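UNDEN PUTS THE BEDROOM ARMCHAIR ON THE CLEANING SHEET, AND ASKS WHETHER DUSTING IT DOES ANY GOOD

New room-care guide takes a hard look at dusters, fringed cushions and the chair in the corner

For release: February

Unden, which writes cleaning guides for furnished rentals and small hotels, has released a new edition of its room-care guide with a full chapter on the upholstered armchair. The company says it went into the work with doubts about most of the advice in print on the subject, its own earlier advice included, and came out with only some of them settled.

The old guide gave the bedroom armchair one line: "Dust and straighten." Unden now considers that line close to useless. A tub chair in a woven fabric has a curved back, two arms that run into it without a break, a deep seat and a lower edge close to the floor. Dust settles differently on each of them, and a cleaner with one line to go on will mostly do the top and leave.

"I was ready to take the duster out of the guide completely," said Guoqing Tang, who edited the chapter. "On a lampshade or a headboard rail, fine. On a nubby fabric I suspect it moves a good part of the dust from the chair to the floor, and then somebody calls that clean. I still suspect it. What I have agreed to is that it has a place on the lower front and under the arm, where people don't bend down with anything else."

For the new edition Unden went back over 179 room checks from its rental clients. In 27 of them the armchair was marked as done although the checker found dust along the base. The company is careful with the result. The checks were not made for this purpose, the checkers did not all look in the same places, and Unden does not claim that the figure would hold anywhere else.

The chapter sets out a plain order of work. Lift off the cushion first. Work the back and the arms from the top, then the seat, then the front down to the floor. Floor last, always. Anyone who vacuums the floor before dusting the chair will be doing the floor twice, or should be.

Fringed and shaggy cushions get a section to themselves, and not a kind one. Unden calls them "a second duster that lives on the chair." They look good against dark upholstery and they hold on to lint and hair better than almost anything else in a bedroom. The guide allows one per chair and asks that it be picked up by a corner, shaken outdoors and checked from both sides before it goes back. Whether guests notice a cushion at all is a question the company says it cannot answer.

Macario Sandoval, who runs room turnovers at Ircombe, a group of furnished apartments that used the draft chapter, was not won over by all of it. "The order of work is right and we have kept it," he said. "Sixteen minutes for a bedroom is what I had before the new chapter and it is what I have now, so the chair comes out of something else. I would like the next edition to tell me what." He has also asked for the section on cushions to be cut to a single sentence, advising against them.

Unden has left out some common tips that it could not find good support for. Fabric sprays that promise to keep dust off are not recommended. Neither are dryer sheets wiped along the arms – a favorite of online cleaning pages – and the guide does not repeat the claim that light fabrics are easier to keep clean than gray ones. They may only be easier to inspect.

The new edition covers the bed, nightstand, lamp, radiator and potted plants in shorter chapters, largely unchanged. It is sold in print and as a download under stock number 2824. Owners of the previous edition can get the armchair chapter alone at no charge by writing to Unden's customer desk.

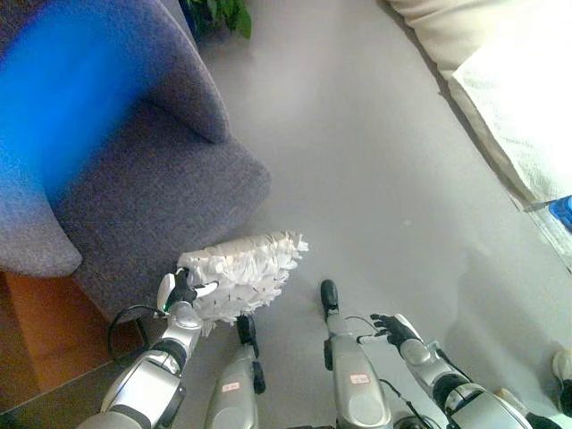
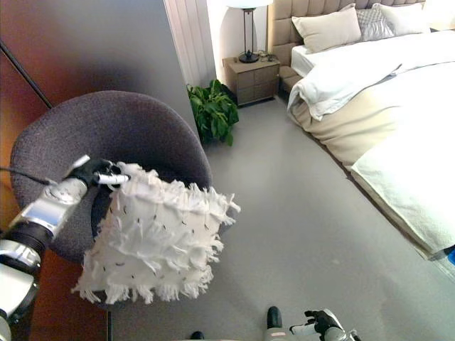
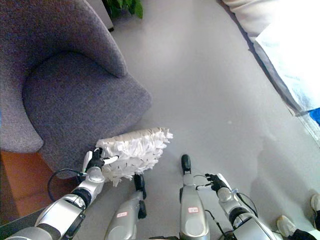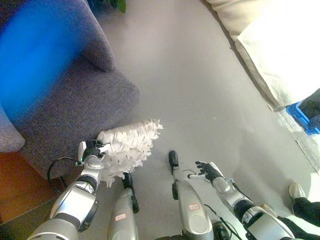

Gray upholstered armchair in a bedroom, with a white fringed cushion in the second picture and a fluffy white duster in the other three.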